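Getting Stains Out Without Losing Your Mind (Or Your Good Pants)

I do a lot of laundry. Two kids, one husband who gardens in whatever he happens to be wearing, and a dog that thinks every clean surface is hers. People at work have started asking me for stain advice, so I finally sat down and wrote out what I do, mostly so I can stop typing it into my phone at lunch.

Move fast, but blot. Don't rub! I know, I know, rubbing feels like you're getting somewhere. All you're doing is pushing the mess down into the weave and roughing up the surface, and then even when the color comes out you've got a fuzzy patch that catches the light. Press a clean white rag down, lift, turn it to a fresh bit, press again. White matters, by the way. I once used a red dish towel on a cream blouse and that was the end of the blouse.

Cold water first, almost always. Blood, milk, egg, sweat, anything that came out of a living creature, cold cold cold. Hot water sets those. Grease is the one where I go warm, after I've worked in a drop of plain dish soap with my thumb and let it sit while I do something else (18 minutes is my usual, which is one load of dishes plus a cup of tea).

Coffee and tea come out with white vinegar and water, half and half, if you catch them the same day. If you don't, soak the thing overnight with an oxygen powder and try again in the morning. My neighbor Bernadette Tierney swears by club soda for everything. I've tried it, and as far as I can tell it works about as well as water, but she's been doing laundry longer than I have and her tablecloths are spotless, so do what you like.

Ink is a pain. Rubbing alcohol on a cotton ball, a folded rag underneath to catch what comes through, and plenty of patience. Test the inside hem first because alcohol can lift dye.

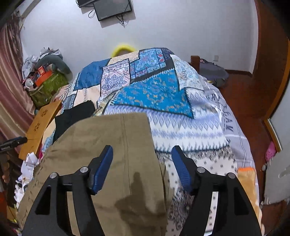
Quilts scare people more than they should. Mine get washed when the seasons turn, once in November and again when it warms up, on the gentlest cycle I've got, with cool water and half the soap I'd use for towels. Old or handmade ones go in the bathtub instead, and I press the water out with my hands, never wring. The thing to watch is dye, especially if there's a strong color sitting next to a pale one. With a patchwork like the one on this bed, all those blues and turquoise right up against white and cream, I'd dab every dark fabric with a damp white rag before it went anywhere near water, and I'd throw in a couple of color catcher sheets even if the rag came up clean. Dry it flat if you have the room, or over two lines so the weight is shared.

Pants deserve their own paragraph. Check the pockets (tissues, seeds, a whole granola bar once), zip the zipper, turn them inside out, and treat the spot before you turn them. On khaki you have to be careful about rings. If you only wet the stain itself, you can end up with a tide line that looks worse than the gravy did. Wet a wide area, feather it out toward the seams with a sponge, and then wash the whole pair right away.

Never, ever put something in the dryer until you're sure the stain is gone. Damp fabric hides marks really well. I hang the suspicious ones on the back of the bathroom door and look again in daylight. If there's still a shadow, it goes around a second time, and I've rescued plenty of shirts that way. Once heat gets to it, you're mostly stuck.

My stain kit lives in an old cookie tin on the shelf above the washer:

Dish soap in a squeeze bottle
White vinegar
Rubbing alcohol
Oxygen powder
A soft toothbrush
7 white rags cut from a worn-out sheet

Last tip, from my friend Tatu Mabula: keep a laundry pencil in the tin too and circle the spot lightly before you toss something in the hamper. By wash day you'll never find that little dot of salad dressing otherwise. I use chalk on dark things and it brushes right off.

Next time I'll do candle wax, which needs the freezer, a butter knife and a lot of brown paper bags.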